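Home | Projects | Reports | Team | Contact
Filed under: Robotics Lab, Fault Reports

Rocha Project Report: The Dropped Grip Fault
Mar 2, 2025

Our task was to have two arms put kitchen utensils into a caddy. The right arm picks up the spoon and the left arm stays clear. 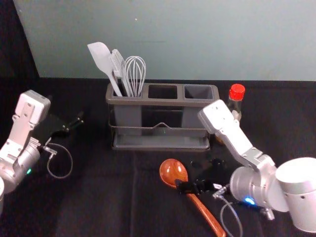
The fault first showed up in run 17. The right gripper opened during the lift with no open command in the log. We ran 68 lifts after that and saw it 10 times.

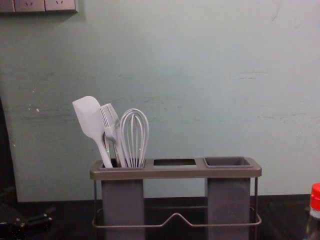
We first blamed the target positions. The planner stores one drop point for each opening in the caddy, and an old file had only two. The tray has three openings in a row, and the middle one is a narrow slot, so we measured each one again. The fault stayed – the drop points had nothing to do with it.

The log showed a 597 ms gap in gripper messages before every drop. Our driver treated the gap as a restart and sent the fingers to their open position.

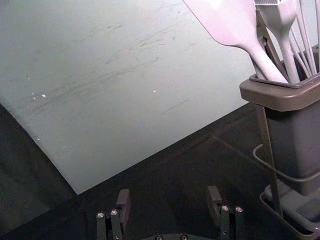 Fix and Safety Changes

The driver now holds the last grip command and stops both arms. Hands stay off the table until the arms are powered down.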